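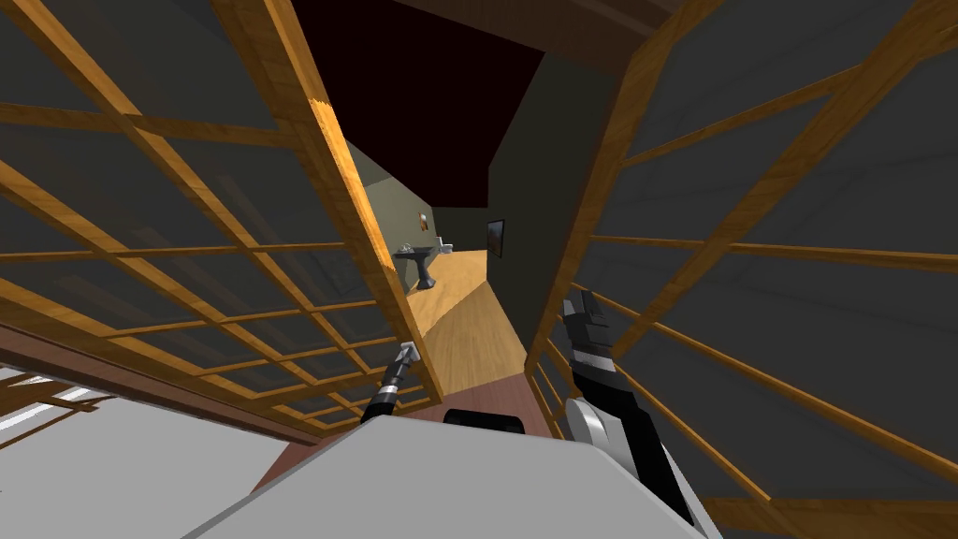 Grakurum notes, part 5: opening double doors in simulation
3/27/20

Since the last post I have changed how the policy for two-leaf doors is trained. The old version learned each arm separately and joined them with a hand-written schedule. It coped with a single leaf. With two leaves the arms drifted out of step and the base ended up touching one side.

The new version uses one policy for both arms and the base. The observation is the head camera view plus joint positions. The action is a short chunk of 12 steps, of which the first five are carried out before replanning. Longer chunks gave smoother motion but reacted too late when a leaf swung back.

The arms do not match: a slim gripper on the left, a multi-fingered hand on the right. I had expected to need a separate loss weight for the hand. Scaling each joint by its own range was enough.

Training used 2000 simulated demonstrations over 9 house layouts. Lattice leaves remain the worst case. Depth through the gaps is noisy, and the dark panels between the slats are easily read as open space. Lambros Mitsotakis-Vlachou suggested masking depth at random during training, and this removed most of the early grasps at thin air.

Still open:

Contact forces on the leaf edge are too high when the base moves forward early.
The Nelex friction model sticks at low speed. I have gone back to the Ikach one for now.
No results on hardware. That waits until September.

Config files are in the usual place, under doors/two_leaf. The old schedule is kept there for comparison but will not run with the current build.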